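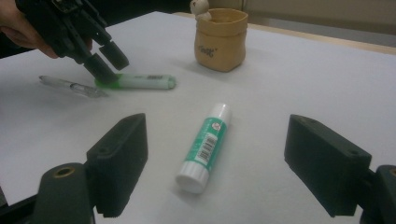
Digby Lockyer has specified writing surfaces and marking supplies for the records office at Junditz for seven years. His main concern is fading. "Fluorescent ink is the least stable thing on the page," he said. "I treat it as temporary."

The office tested 340 marked sheets from the Distau ledgers, stored in closed boxes at a steady humidity. Yellow held up better than pink. Sheets left near a window lost most of their color by February.

Lockyer now allows highlighting on working copies only. Originals get a penciled reference in the margin. The backlog stands at 1,530 sheets. "We clear 10 boxes a month," he said, "and the Pirihi boxes are next."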